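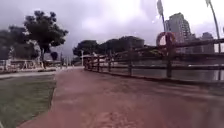

Ticket 3608
Project: Skorkuvus outdoor navigation
Component: path follower, lateral offset estimate
Opened by: Jolanta Baran
Assigned to: Lev Horobets
Status: open, workaround in use

Summary
On the waterside route the robot keeps a wrong distance from the fence. The offset estimate moves slowly toward the fence side and then comes back in one jump. The method is the one from our April report (segmentation of the path surface, then a line fit on both edges, then the offset from the two lines). On the Plimden recordings the same code gives a stable result.

Steps to reproduce
1. Check out the release branch, default config.
2. Play the waterside recording from the start, camera stream only, wheel odometry off.
3. Plot lateral_offset and edge_confidence on the same time axis.
4. Look at the stretches where the fence is the only border on one side of the path.

Expected: offset stays inside 4 cm of the reference track.
Observed: offset goes away up to 24 cm, then jumps back. The edge_confidence value stays high during all this, so the planner trusts it.

Jolanta Baran, 09:40
I attach my first guess. The fence rails are long, dark and straight, and they run to the same vanishing point as the path. The line fit takes the candidates with the strongest support, and a rail has very strong support. I think on some frames the lowest rail is selected as the path edge. I did not prove it yet.

Lev Horobets, 10:25
Thank you for the clear steps, I can reproduce it. Before we blame the rails, please check the lens calibration. In the Brindura tests we had a similar drift and the reason was an old calibration file. Straight things which are near to the image border come out bent, and then the fit is pulled to the side.

Jolanta Baran, 11:50
I checked. The calibration file is from the correct camera. I repeated the run with the undistorted stream and the drift became smaller, but it is still there. So the calibration has a part in it, but not all. For the follower we feed the raw stream by default. Is this wanted? The report says undistorted.

Lev Horobets, 12:10
No, it is not wanted. It was changed for speed and was not changed back. I will open a separate ticket for this. Please continue with undistorted input.
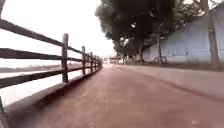

Jolanta Baran, 14:35
I dumped the selected edge lines for 56 frames in which the offset was wrong, and looked at each by eye. In most of them the line on the fence side is on the lowest rail or on the curb under it. It is easy to understand when one looks at the colors. Path and curb differ clearly in hue, but the rail against the bright background gives a much stronger gradient, and our score uses only the gradient. The other border, where the path meets the gray pavement, has a weak step, and there the line is a little noisy but it is correct.

I also tried the segmentation mask alone, without the line fit. The mask is good. It follows the reddish surface and does not go onto the curb. The error therefore comes after the mask, in the step where we search for lines in a band around the mask border. The band is too wide, and the rail falls inside it.

Lev Horobets, 15:05
This agrees with my run. Can you make the band narrower and send me the plot? The parameter is edge_band_px. Please do not go under the value in the Mertens config, there we lost the edge completely in shadow.

Jolanta Baran, 16:20
Done with the Mertens value. The jump is gone in the first part of the route. In the second part it happens still, but for a shorter time. With the hue difference added to the score it does not happen in this recording at all. I have only one recording with this fence, so I would not call it a result yet.

Workaround for now
- use undistorted stream
- edge_band_px as in the Mertens config
- hue_weight on (branch only, not merged)

Open points
- edge_confidence must go down when two parallel candidates are close to each other. At the moment it says nothing about this case.
- Run the Plimden recordings again with hue_weight on. The surface there has another color and I am not sure that the weight does no harm.
- Correct the sentence in the report or the default in the code, so that they say the same.

Lev Horobets, 16:45
I take the first point. Leave the ticket open until the Plimden runs are finished, please.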